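Flanum Says Its New Packing Bin Is Just a Bin

AMHOLM, February – Flanum, which supplies packing rooms and small mail-order shops, today put its Drurkisby bin on general sale. The company would like buyers to know that it sorts nothing, tracks nothing and will not change the way anyone works. It holds things until they go in a box.

The launch follows a trial at the Evangelista packing room in Amholm, where staff used 47 of the bins over one winter season. Flanum went into the trial doubtful that a plain bin could make much difference to a packing table, and it came out only a little less doubtful. Packers said they spent less time fishing small items out of corners. They also said they would have liked better chairs.

"Every year somebody sells this trade a system," said Delwyn Gilchrist, head of product at Flanum. "Colored inserts, labels, a poster for the wall, a training day. Then you go back in the spring and the inserts are in a cupboard and people are using whatever tub was nearest. We decided to make the tub." 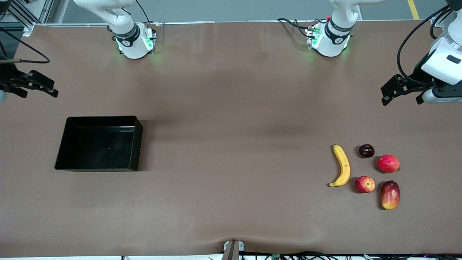 Flanum's own position on table layout has always been that most of it is guesswork sold at a markup. The company tested several of the arrangements now popular in trade catalogs, including one with a bin for each step of the order, and found that packers pushed the extra bins aside by mid-morning. Its printed guide now runs to 2 pages and suggests a large table with a smooth brown covering, one black rectangular bin kept to the left half, and no second bin until the first is a nuisance. Tall sides that flare slightly toward the top are worth having, the guide says, and a glossy interior is a matter of taste. Gilchrist argued against the gloss and lost.

The guide makes no promises about speed. Flanum did time orders during the trial, but the figures moved more with the day of the week than with anything on the table, and the company has chosen not to print them. Buyers who are shown a percentage by any supplier of bins, Flanum included, should ask how it was measured and who was holding the watch.

Nor does the company claim that the Drurkisby will outlast its rivals. It has been in use for one season. Of the trial bins, two were returned with cracked rims after being used as a step, a use Flanum does not recommend and fully expects to continue.

A first run of 800 bins is in stock at the Amholm warehouse, listed in the spring catalog as item 102. They are sold singly. There is no starter kit, no lid and no matching range, although Gilchrist said he had been asked for all three by his own sales team.

Trade inquiries: Flanum press desk, Amholm. The desk is closed on Sunday.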